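Home News Features Reviews Opinion Events Subscribe

The long wait for a tidy table

Droltow held its open day on a wet Monday, November 6, 2023, and had put arrows on the pavement all the way from Porwood station in case anyone lost heart. I followed them with a borrowed umbrella and low expectations. I have been to a good many of these things. There is usually a film with piano music, then a robot that does one task very slowly, then sandwiches.

The film came first, as expected. It promised a machine that would clear up after breakfast by the end of the decade, and it showed a family laughing at one end of a kitchen while an arm wiped the other. When the lights came up I asked whether the arm in the film had been running by itself. It had been steered by a person in the next room. This was said quite cheerfully, and it wasn't mentioned in the captions.

What Droltow really does in its building behind the bus depot is less glamorous and more interesting. It collects examples. People carry a gripper in one hand, the kind with two fingers that open and close, and they do ordinary jobs with it at a table. A camera on the gripper keeps a record of every reach and every fumble. The recordings go off to be used in training, and somewhere down the line a robot arm with the same sort of fingers is meant to have picked up the knack.

Visitors were let into the work room in groups of eight. There were tables along one wall, each with a few household things on it, and at each one a member of staff getting on with the day's list. We had been asked not to talk to them while they were recording, so for a while the only sound was the rain and somebody's shoes.
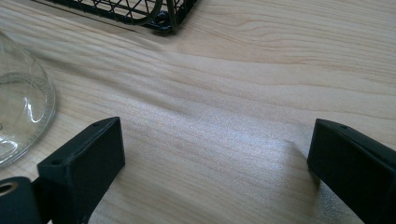
The hand-held gripper over one of the Droltow tables, fingers apart, with a wire mesh basket beyond.

The first thing that struck me was how slow it is. A person putting something away at home does it without looking. A person doing it through a pair of black plastic-looking fingers has to line up, lean in, think again and come at it from the other side. I was handed a spare gripper during the break and invited to move a teaspoon from a saucer to a mug. It took me six tries, and the mug didn't survive the third, so they found me another.

The guide told us that the slowness doesn't matter, as the learning part can be sped up later. Perhaps. I wrote it down with a question mark next to it. I also wrote down the figure on the wall chart, 96 per cent, which was offered to us as the success rate on "basic placement". Success at what, and judged by whom? After some back and forth it came out that an attempt counts if the object finishes up where the instructions said, and that attempts abandoned halfway are left out of the sum. Leave out my abandoned penalties and I am a very good footballer.

None of this is a scandal. Every trade has a number it likes to show visitors. But it does matter when the same number turns up in a brochure, and there was a brochure, on thick paper, with the 96 in type as tall as my thumb. The footnote was on the back page.

I had better luck with the floor staff, who were happy to talk once the recorders were off. Glare bothers them more than anything. Pale tabletops bounce the ceiling lights straight back, and a table that looks perfectly plain to you and me can have a great white smear across the middle of it from the camera's point of view. See-through things are a nuisance too. Glass takes on the look of whatever is behind it, and a system that learns from pictures has to make sense of an edge that is hardly there.

Could they not simply change the tables? They could, I was told, and an earlier batch of work done in September had used a dull grey covering. The worry is that people don't own dull grey tables with the lights arranged to suit. They own wood and glass and wire, all of which shine or bend or let the background through.

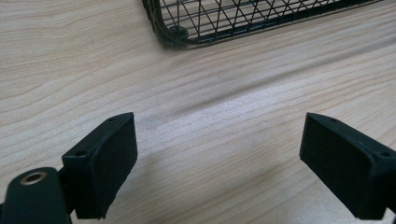

Good answer, I thought, and a more modest one than anything in the film. It does rather undo the film, though. If a pale table under ordinary lights is still enough to give trouble, then the family laughing at the end of the kitchen has a while to wait for its wiping arm.

After lunch (sandwiches, egg or cheese) came the robot. It was a Laaksonen arm bolted to a bench, running software that Droltow sells under the name Satent, and it was to put two cups on a tray. The first cup went over nicely, at the speed of a cat deciding whether to come in. The second was gripped, lifted, held in the air for a good long time and put back where it had started. The demonstrator restarted it and the thing worked on the next go. There was applause, more than the first cup had got.

I asked what would happen if the tray were moved. He moved it, to his credit, a hand's width to the left. The arm found it. Then I asked if we could turn off the lamp above the bench, and was told that they were a little short of time.

So, is it worth the trip? If you want to see a robot do the washing up, stay at home and do the washing up. If you want to see how much plain, repetitive human labour sits behind each of those smooth little videos, go, and get yourself into an early group, as the later ones were hurried through the work room to make time for questions about share prices. I'd have liked to hear more about pay and hours. The staff I spoke to work in two-hour stretches and said their wrists get sore towards the end of the second one. That wasn't in the brochure either.

Droltow plans another open day in the spring. I've asked for the lamp to be switched off.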